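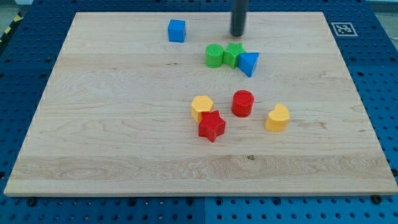
Clunamden Asks Whether Robots Can Do Chores Yet, Publishes the Answer: Some, Slowly

Results of 3724 attempts at tidying, sorting and shelf work are now free to read, including the embarrassing ones

December 3, 2020 – Clunamden, a test lab that spends its days giving robots jobs most people do while thinking about something else, today released the findings of its first Chore Readiness trials. The short version is that a machine can put away a good share of your things if you are patient and own very few of them. Folding, wiping and anything involving a drawer remain works in progress.

The trials ran from August through the end of last month and covered 3724 attempts at household and shop-floor tasks. Across all of them, the robots finished the job without human help 65 percent of the time. Clunamden leaves it to readers to decide how long they would keep a dishwasher with the same record.

Three systems took part. Nokavine is an arm controller meant for small workshops. Bayram is a learning system that picks up a task from demonstrations given by a person. Verna is Clunamden's own baseline, built from ordinary parts and ordinary software so that the other two would have something to beat. They did not always beat it.

Starting With the Blocks

Every system began at the same place, a wooden board with plastic blocks on it. There are cubes, cylinders, stars and hearts, along with a few other shapes, in red, green, blue and yellow. The resemblance to a toddler's afternoon has been pointed out to the lab many times, most often by people with toddlers.

The blocks stand in for the contents of a kitchen counter or a parts bench. A block off by itself, like the blue cube toward the back left of the board, is the easy case. A green cylinder, a green star and a blue triangular prism pushed together in a row are closer to what a real shelf looks like after customers have been at it. The robot has to decide where one thing stops and the next one starts, and then move the one it wants while leaving the neighbors where they were.

Asked to separate a red star from a yellow hexagon, a person does it and goes back to the phone call. The robots in the trials approached the question with more ceremony. Nokavine tended to nudge a group apart first and sort it afterward. Bayram went straight for the piece it had been asked for, with results that ranged from elegant to bowling. Verna waited a long time and then did something reasonable.

How the Chores Went

Putting things in bins. This was the strongest category for all three systems. Given rigid objects, good lighting and a bin that stayed put, the machines were dependable enough that the lab's staff stopped watching, the highest compliment available in this line of work.

Restocking a shelf. Boxes went well. Bottles went well until they were placed next to other bottles. Bags of rice were set down with care on top of whatever was already there.

Clearing a table. Cups and plates were moved to a tray at a pace best suited to households that eat once a day. Cutlery was harder. Thin, shiny things lying flat on a surface gave all three systems trouble, and a teaspoon was the least popular item in the program.

Folding towels. Bayram produced shapes that could be called folded by someone who loved it. The other two were withdrawn from this category at their developers' request.

Wiping a counter. The wiping was fine. Knowing when to stop was the difficulty, and one spotless patch of laminate received far more attention than the spill.

What Has Improved, and What Has Not

The report does contain encouraging news. Recovering from mistakes was noticeably better at the end of the trials than at the start. In the first weeks a dropped object usually meant the end of the attempt. By the last round, Nokavine and Bayram would both look for what they had dropped and try again, and would give up after 4 tries, a limit set by the lab for the sake of everyone's schedule.

Speed has not kept up. The report compares each finished chore with the time taken by a staff member who had been asked not to rush, and the staff member won every one. Clunamden also notes that the robots worked on tables prepared by people, with objects laid out by people, and that the people tidied up afterward. These hours are listed in the report under "setup."

For shop floors the outlook is somewhat brighter than for homes. A workshop that handles the same parts every day, in the same trays, can make good use of a machine that likes things that way. A home has a cat.

Next Round

Clunamden will run a second set of trials with softer objects, worse lighting and more clutter. Drawers will be included. Developers who would like to enter a system may apply through the lab's website, where the scoring rules and the full task list are posted. Entry is free. Teams are asked to bring their own spare fingers.

The complete Chore Readiness report can be downloaded at no charge, along with every failed attempt, sorted by type. The teaspoon has its own section.

About Clunamden

Clunamden is an independent lab that tests robots on everyday tasks for homes, shops and small workshops. It publishes all of its results, and its own counters are still wiped by hand.

Press inquiries: please use the media form on the Clunamden website. A person will answer it.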